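June, evening entry, replay and labeling tools

I've been putting this off, and now the kettle is on and the building has gone quiet, so let me get it all down before I forget which of the changes helped and which I only thought helped. Pierina asked for a short summary. Sorry, Pierina, you know how I am.

The thing I set out to fix this morning was the drift between the two pose tracks when both hand-held grippers are running. Each one keeps its own estimate of where it is, and we stitch the pair together afterward in Flumness. On the older sessions the stitched tracks agree well at the start and then wander apart, and by the end of a long take the left tool thinks it is somewhere inside the table. Tomos was convinced it was the clocks. I was convinced it was the map, and I said so rather loudly at lunch, which I now regret a little, as you'll see.

I wrote a small script that takes 100 matched frames from a take, solves for the transform between the two tools from the frames where one can see the other, and compares that with what the tracks say. Danai helped me with the outlier handling (thank you, Danai, the median version is so much nicer than what I had). Then I shifted one of the streams back and forth in time and watched the residual. It has a lovely clean minimum at 18 ms. So Tomos was right, or mostly right, and I have told him.

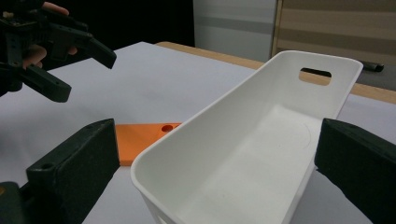 The cross-view solve still has one weak spot, and I want to write it down properly for whoever picks this up. It needs enough of the other tool in view to fit the model, and it gets quite sure of itself when it shouldn't. In a view like this one the second gripper is tucked up in the corner with a hand wrapped around the body, so the fit is leaning almost entirely on the two open jaws and the few screw holes that show. The solver returned a confidence near the top of its range anyway. I'd like to weight it by how much of the housing is visible, and Wichai has a mask we could borrow for that, the one he made for the Kuvell runs.

The other thing that came up is the segmentation of the white basket. With the low viewpoint the long inside floor gets labeled as table quite often, both being pale and smooth, and then the planner believes there is open surface where there is a wall – not good. The orange plate next to it comes out fine every time, bless it. I tried adding the depth edge as a second input and it looks better, but I only had time to run 2 takes, so please don't quote me on that yet.

Left to do: put the time offset in the session config instead of my script, where it is hard-coded at the top with a rude comment. Ask Florencia if the Šimek export can carry the raw timestamps. Rerun the 100 frames with the visibility weight once Wichai sends the mask. The branch is pushed, tests pass except the one that always fails on my machine.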